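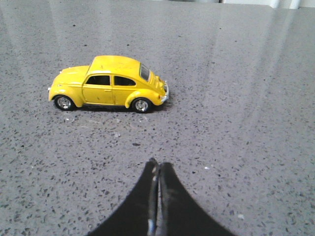 Is a polished speckled worktop too slippery for toy cars? On a level surface a free-rolling car stays where it is put, though a light push sends it further than on carpet.

Filed under: Home & Play > Surfaces & Storage

The Grekon worktop from Stoltby is a grey speckled slab with a polished finish. Mine has been in use since June, mostly as a play surface, with a Presamura lidded box in pale turquoise for the cars. The slab cost 455 and the box 5.

The flecks are black, dark grey and white, and they hide crumbs well – too well, in practice. Small grit is easier to find by hand than by eye. Wipe with a damp cloth before play, as trapped grit marks both the polish and the tyres.
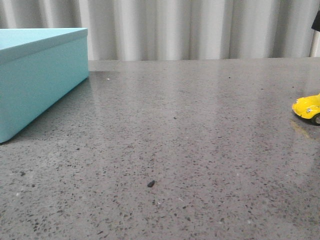
Reflections are the other weak point. Under a bright window the sheen is strong enough to tire the eyes, and a blind helps. The box has a matte finish and causes no such trouble. Its lid overhangs slightly, giving a usable grip.

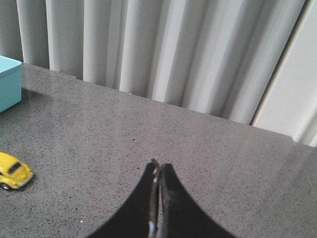
Verdict

Sound surface, plain box. I would buy both again, with a matte finish on the slab if Stoltby offered one.

Pádraig Moriarty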